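Two mats on one wooden table: seam in the middle, corner curling up

Wahyudi Yusof
I covered my wooden work table with two gray mats side by side, and they've been fine except along the seam, where the front corner of the right one has decided it would rather be elsewhere. There's red tape on there too, holding nothing down, marking where things go.

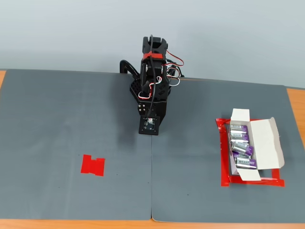 Photo: Wahyudi Yusof

I've tried flattening it with my palm and, later, with language. Do I glue it, trim it or buy one big mat like an adult? The seller, Limska, suggests "allowing the mat to settle." It has had 276 days.

Izzati Gunawan
Don't glue it to bare wood unless you also dislike the table. Flip the mat, put heavy books on the corner and leave it overnight. Mine took two nights and an atlas. If it still lifts, use thin double-sided tape under the last few inches of the seam – on both mats, or the other one will get ideas.
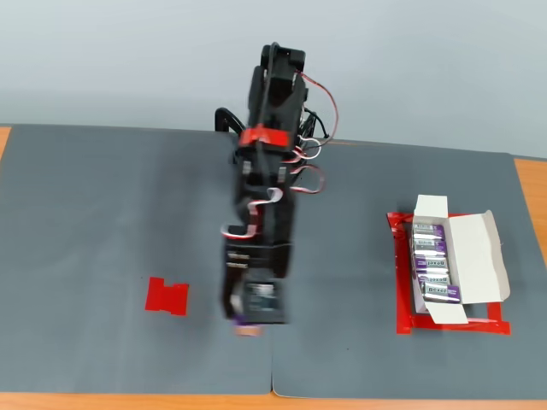
Check your front edge while you're at it. A mat that hangs even slightly past the wood will curl forever, so slide both back until you have a strip of table showing all the way along. As for one big mat, I priced one from Sitompul and went straight back to the atlas.
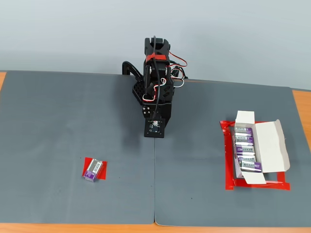 Other replies

nurkis68
iron it. low heat, towel on top. might wreck the mat, depends what it's made of, i wrecked one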